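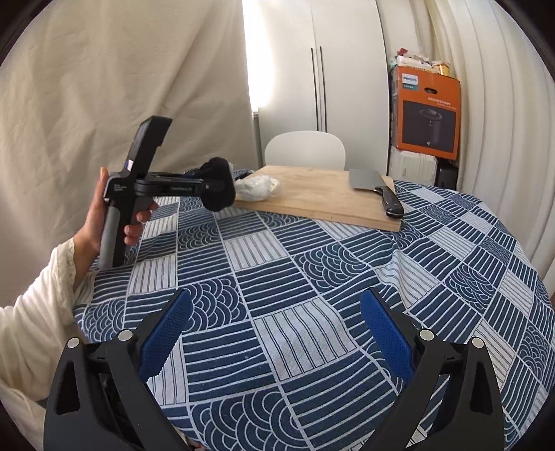 Lalline is adding round tablecloths to its patchwork-print range, with first deliveries to stores set for August. The new cloths come in 10 prints and are made for the small round tables that many people now use for meals, homework and sorting the mail. The best seller among the square cloths, a navy-blue and white print, leads the round line too. Its grid of squares mixes wavy stripes, thin straight lines and overlapping arcs like fish scales, and the cloth slopes down over the curved edge of the table. The other nine prints keep the same grid in different colors.

The round cloths were designed at the company's studio in Grernport and tried out in homes there before the order went to the mill. A total of 119 households used a cloth every day for 38 days and sent back notes on size, washing and wear. The hem was changed after the first notes came in. Lalline also asked what ended up on the table between meals. Paper, wrappers, rolls of foil and winter gloves waiting to be put away were all on the list, and many households said the cloth stayed on while they sorted through it all.
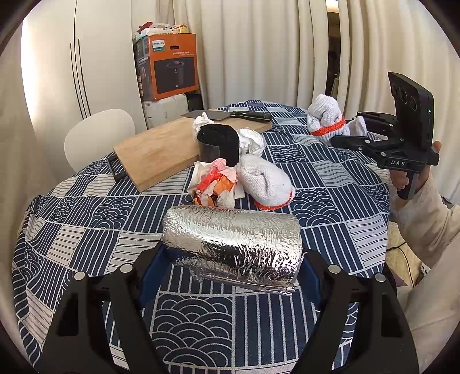

Tijani, which will carry the full line in its stores, said that shoppers had been asking for a round cloth for a long time, and that "most of them want a busy print, so the table still looks cared for on a messy day." The chain has placed an opening order of 2,787 cloths.

Round cloths will be sold singly or with matching napkins from the Reltura series. They can be machine washed on a cool cycle and ironed on the back. Square and oblong sizes stay in the range. Stores may request fabric swatches from the Lalline trade desk in Grernport.

Released June 2020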